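Technology | Local

Laundry robot built in Midton workshop still needs people to hold the trousers

A robot that folds the washing has been promised so many times that a fresh promise hardly counts as news. The latest comes from the Lekau shared workshop in Midton, where members have been working since the spring on a machine they call Govero. They say it will take clothes off a bed, fold them and put them in a pile, and that it will do this in an ordinary bedroom with no special table.

For now there is no robot arm doing any folding. The work going on at Lekau is done by people, who pick up clothes using hand-held grippers with cameras on them. The recordings are meant to teach the software what a fold looks like from the point of view of the gripper. The arm comes later, and the group is vague on how much later.

Luzius Plattner, who started the project, is open about this when pressed, though the notice advertising it to workshop members was a good deal less clear. It spoke of "a home robot that folds" and gave June as the month for a first showing. June is now described as a target.

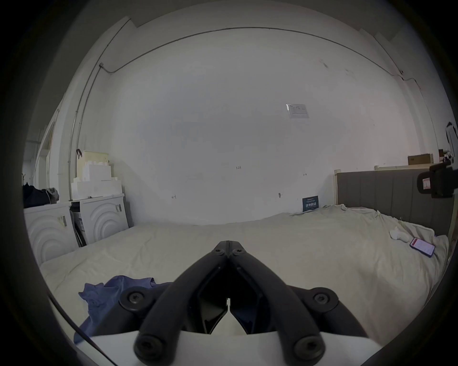 A hand-held gripper at the bed, where a blue cloth and a phone lie on the sheet.

The method itself is a known one. A person squeezes the grip, the fingers close on a hem or a sleeve, and the camera keeps a record of what was done. Do it often enough and a program can, in theory, learn to send the same movements to a motor. The attraction for a small group is cost. A gripper you hold costs far less than an arm, and you can start collecting material before you have anything that moves by itself.

The drawback is that it's slow. Plattner says the group has kept around 200 recordings so far and thrown out plenty more. He would not guess how many it will take before Govero can manage a shirt unaided. "If I give you a number you'll hold me to it," he said, and he was right about that.

It is also fair to ask how ordinary the bedroom is. The bed has the things you would expect, with a creased cream sheet over it and a grey padded headboard along one side. But the same bed is used each time and the clothes come from a small pile of the members' own things. Most homes have patterned duvets, poor light and a chair with last week's jeans on it. Plattner says other rooms will follow once the group is happy with this one. He did not say whose rooms.

One of the members' other ideas is to have someone in a headset while the rest handle the clothes, so that there's a view of the job from head height as well as from the hand. It sounds sensible, and it also means more people in the room for every pair of socks.
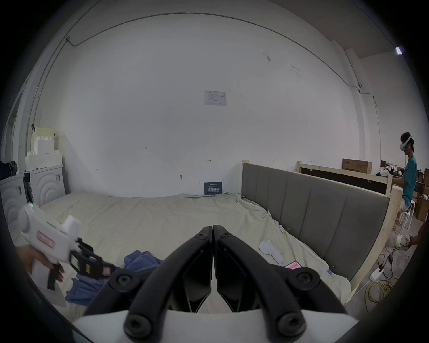

Doubts inside the workshop

Some Lekau members would like the project to say less until it has more to show. Valentin Leitner, who has used the workshop for years and mostly repairs furniture there, says he has nothing against Govero and has even taken a turn with the grippers. What bothers him is the gap between what is being built and what people in Midton think is being built.

"My sister asked me when she could buy one," he said. "I told her that at the moment you get a very expensive pair of tongs and you still have to fold everything."

He timed himself on his turn. One pair of trousers took him 3 minutes with the grippers, and he reckons he could have done it in a few seconds with his hands. Plattner says the comparison misses the point. Nobody is supposed to do their laundry this way, he argues, and speed improves with practice. His own best time is 30 seconds, for a tea towel.

A tea towel is a rectangle, of course. Trousers are where these projects tend to come unstuck. Legs slide over each other, waistbands flop, and a fold that looked fine at one end has gone wrong at the other. The group's answer is to use two grippers together, one at each end, and pull the cloth straight before folding it over. A person does that without thinking. A machine has to know how hard it is pulling, and the group accepts that its recordings don't measure force at all.
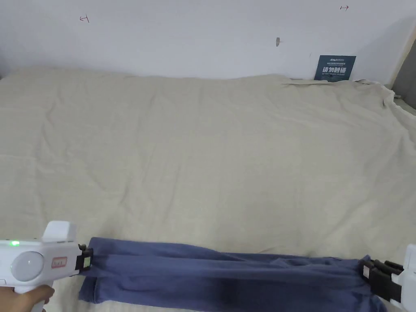

Two grippers stretch a pair of blue trousers across the sheet.

Plattner's view is that force can be worked out from how the cloth looks. A stretched trouser leg has fewer creases than a slack one, so a camera should be able to tell them apart. Perhaps it can. The group has not tested it, and without an arm it is hard to see how it could.

Where the arm comes from

That leaves the question of the arm. The plan is to adapt a second-hand one made by Lehtinen, which a member has seen for sale and which would need new wiring. Two of them would be needed for the trousers. The money for even one has not been agreed, and Lekau's members will be asked about it at their next meeting. There are 7 people in the Govero group, a small share of those who will be voting, and several of the others would rather see the money go on dust extraction.

Leitner is among them. The woodworking end of the building has needed it for a long time, he says, and it is a purchase where everyone knows what they will be getting.

The group has also not settled what happens to the recordings if the arm is never bought. Plattner would like to give them away so that others can use them.

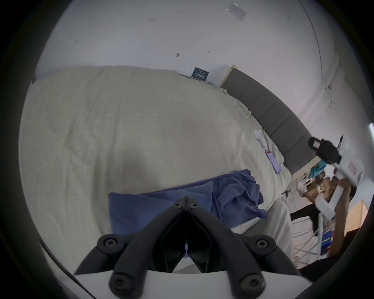 That might turn out to be the most useful part of the project, even if it makes a poor headline. Recordings of people handling real clothes on a real bed are tedious to make, and a small group willing to sit through it could be doing someone else a favour. It would still be a long way from the notice on the workshop board, which at the time of writing had not been changed.

Asked whether he would let Govero loose on his own washing, Plattner said he would start with the towels. He expects to show members a single fold done by an arm before the project opens to visitors, and says anyone who wants to try the grippers in the meantime can come along in the evening after six and should bring something to fold. Shirts with buttons are not wanted yet.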